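April 5, 2024

Up at the lab before 8 again, and home smelling like a burger van. Bríd made me leave my jumper on the back step.

So, the chopping. The idea Reet and I have been nursing since September is that you don't need to teach the arm a thousand perfect cuts. You show it a smallish pile of decent ones, let it have a go, and then only step in where it's making a mess of things. We take over, put the blade back where it should be, let go, and that little rescue goes into the training pile with everything else. Romain calls it backseat driving and he's right, I'm afraid (I was a terrible passenger long before I had a robot to nag).

First lot of runs this week used plain demonstrations, no rescues. Out of 41 goes it got a proper cut, clean through to the board, in 10. Dismal! The knife would come down lovely and straight and then stop a whisker short, or the onion would skid off sideways and the arm would carry on slicing at the place where the onion used to be, very pleased with itself.

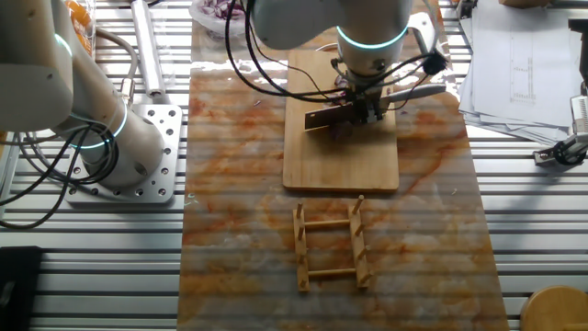 Today we swapped in the version trained with the rescues, same onions from the same bag, same knife, and I promised Reet I wouldn't look at the tally until we'd done all 41 again. I looked twice. It's much better - 5 short cuts by the end and hardly any skidding, and once it even went back for a second press when the first hadn't gone through, which we never showed it on purpose. I shrieked a bit. Aisling came in from next door to see who'd been hurt.

I'm trying not to get carried away. It's one vegetable and one knife, and Reet thinks the rescues might be helping simply by giving it more hours of practice, never mind what's in them. Fair point and a very annoying one. The way to settle it is to train a third version on the same amount of ordinary demonstrations, so that's another bag of onions and another load of me sniffing over the controls. Romain says goggles. I've got swimming ones somewhere, if Éabha hasn't lost them.

Must write to Hanrahan about the bench time, and ask whether we can have the late slot as well. Also buy bin bags. Pasta for tea, no onion in it, by popular demand.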